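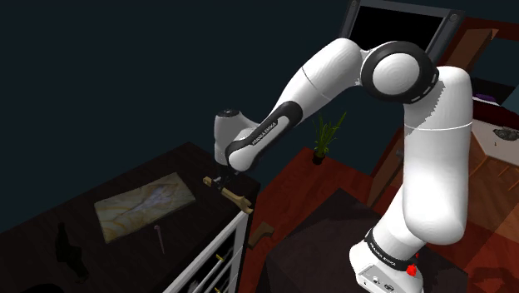 Slide 1. Good evening, everybody, and thank you for coming out. Wait for the chairs to settle. I want to talk tonight about a record I have loved for most of my life, Grosska's second album, and the night they played the whole thing at the Clorstead ballroom.

Slide 2. The band was a four-piece then, and 645 people bought tickets — a lot for a Clorstead crowd in March. Play the opening riff, first 35 seconds, and let it ring out.

Slide 3. The album runs 41 minutes over 7 songs. Go slowly on "Bezerra," the long one, and mention the bass solo that they stretched out live (I could go on about this all evening, so watch the clock!).

Slide 4. Play the closing track all the way through — please don't talk over it. Then questions, and the record goes around the room.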